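Laboratory diary, Wetow handling cell
Jul 15, 2025

The cell was released for use at the start of the morning shift under the revised checklist issued by Okeke in June. Both arms were homed and both grippers were cycled open and closed without load. The assigned work was the zipper task on the soft bag, to be run as a series of 40 attempts under the Dadeo controller.

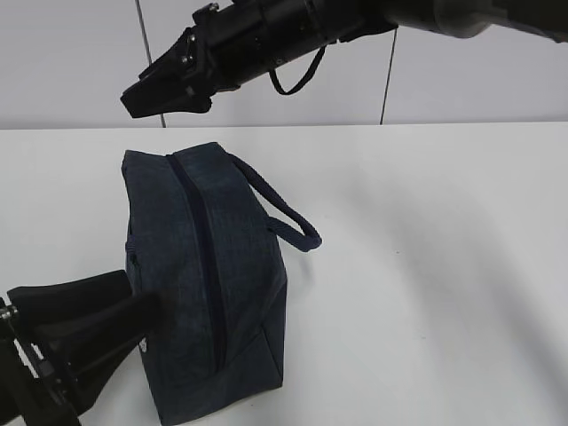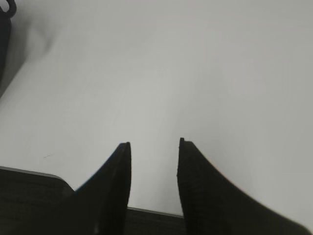

The series did not reach its planned end. Attempts 1 through 34 were completed and recorded in the usual manner. On attempt 35 the left arm closed on the side of the bag and did not release when the open command was sent. The controller reported the gripper as open. The right arm, acting on that report, began its approach to the zipper and pulled the bag against a grip that should no longer have been there. The operator pressed the emergency stop. Both arms halted, and the log shows fault code 148 on the left gripper channel, entered after the stop and not before it.

No person was inside the marked area at the time. The bag was removed by hand once power to the left gripper had been isolated. It was inspected along the seams and the zipper, and no tear was found. It will not be used again in this series, as the results would not be comparable.

The matter of concern is the position report. A gripper that fails to open is an ordinary fault and the cell is designed to tolerate it. A gripper that fails to open and is reported as open is a different matter, and the second arm has no independent means of knowing. The Flurkero interface passes along the commanded position whenever the measured position is late, and it does so without a warning. This behavior was noted in June during acceptance and was classed as minor. I have asked in writing that the classification be changed.

After the noon break the left gripper was tested alone, with nothing between the fingers. It opened and closed on every command, and the fault could not be reproduced. The connector at the wrist was reseated as a precaution - I do not consider this a repair, and it has not been entered as one.

The following restrictions are in force until further notice. The two arms are not to be run together on any soft item. Single-arm work may continue at reduced speed, with an operator at the stop button for the full duration. Any code in the 148 group is to be reported the same day, including those that clear without action.

The log files have been copied to the shared drive and a request for review has been sent to Okeke. The 2 spare gripper cables were signed out from stores and are in the cabinet by the door. The remaining attempts are postponed. Cell powered down and locked at the end of the shift.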